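Does the Planner Know When to Stop? Project Report, Mernville College, Robotics Software II

Background
Our group was given the Guswood motion planner and asked to show that its new "safe approach" mode works better than the old one. I went in with doubts and still have most of them. The mode adds a padding layer to every object in the planning map and slows the arm as the gripper gets close. The notes that came with it promise smoother motion. They don't say how smoothness was measured.

What we ran
We did 80 approaches, split evenly between old mode and new. Targets were everyday things on a table. Each run logged joint positions, planning time and the reason for any abort.

Results
The new mode aborted 14 times, the old one 2 times. The handout would call those safe stops. I read the logs, and most of them were the planner giving up on a path the old mode had no trouble with. Open laptops were the worst – the padding swells a thin lid into a thick block, and the gripper then counts as being in collision before it gets anywhere near the keyboard.

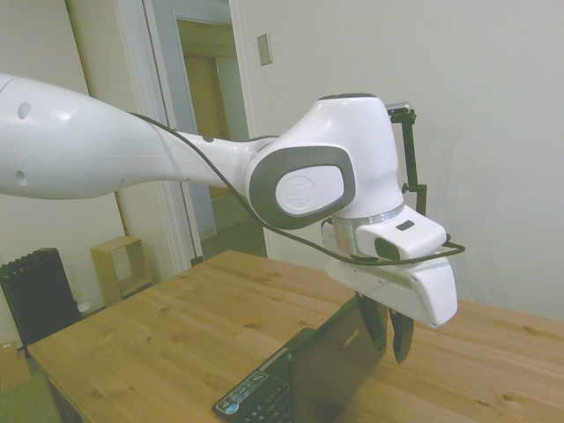 What I would change
Padding should depend on the shape of the object. We tried 30 mm for everything, which is too much for a lid and maybe too little for a cable. Cables on the arm itself are not in the model at all, so any claim about clearance leaves them out. I would fix that before adding another mode.

Open issues
Planning time went up in the new mode, but our logger shared a computer with the planner, so I don't trust those numbers and left them out. The runs should be repeated with the logger on its own machine.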